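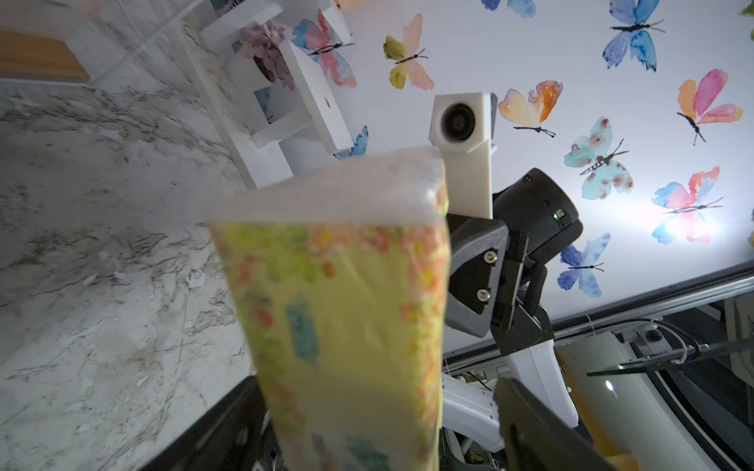 Cereal sold in a bag, with no carton around it, has been on grocery shelves for a good long while now, and yet most of what has been written about pantry storage still takes the box as its starting point. A box has a flat bottom and four square corners, and it will stand wherever you put it. A bag does none of this very willingly, and the households in our study had a great deal to say on the matter, much of it over a cup of tea and well past the end of the interview guide. Part of the difficulty is plain enough in Figure 2: the clear plastic at the top of the bag is crinkled, while the cereal, with its orange, red, green and pink pieces, presses against the plastic lower down. It was this lower part that people talked about as "the bag" proper. The upper part they called the neck, the collar, the flap or, in one Paddale kitchen, the hat, and what they did with it once the seal had been opened is our main concern in this section.

### 4.2 Folding, clipping and decanting

Of the 167 households that kept a pantry diary for us, 100 told us they folded the neck of an opened bag over on itself and left it at that. Folding was quick, it asked for no extra equipment, and it let the bag get shorter as the cereal went down, a feature several parents mentioned with real fondness. Its weakness was that the fold came undone. Diary entries from Driltmont households describe bags that had been folded neatly after breakfast and were found gaping by suppertime, and the colour and flavour of the cereal seemed to have no bearing on this at all. The stiffness of the plastic did. Heavier bags held a crease better when full, although they were also the ones most likely to topple forward when someone reached past them for the rolled oats.

The remaining households either used some kind of clip or emptied the cereal into another container. Clips were a cheerful subject. We were shown clothes pegs, bulldog clips, hair elastics and the purpose-made plastic sort, and we were told many times over that clips wander off. Households that decanted were the happiest with how their shelves looked and the least happy with what they lost along the way, namely the best-before date, the serving information and, for the younger children, the picture on the front. One grandmother in Driltmont had got around this by cutting the printed panel out of each bag and tucking it behind the jar — a neighbour had since taken up the habit as well.

### 4.3 Where the bag is kept

Bag size made more difference to storage place than we had expected when we drew up the diary pages in May. The 200 g bags were tucked in almost anywhere, including fruit bowls, bread bins and the gap beside the toaster. The 1000 g bags were given a place of their own, usually on a low shelf or the floor of the pantry, and they were very often laid on their sides. Laying a bag down spreads the weight and stops the slumping, but it also puts the fold under the load, and families who stored their bags this way reported more spills than those who stood them upright between two firm neighbours.

We followed Munro in treating the counter as a storage place in its own right, and we are glad we did. In a good many homes the bag came out in the morning and simply stayed there until the dishes were done, and on weekends it might stay out until the evening. When we asked people where their cereal "lived," they named the cupboard. Their diaries, filled in with admirable patience, more often named the counter. We return to this difference in Section 5, where the diaries are set beside the Cenard shelf inventory.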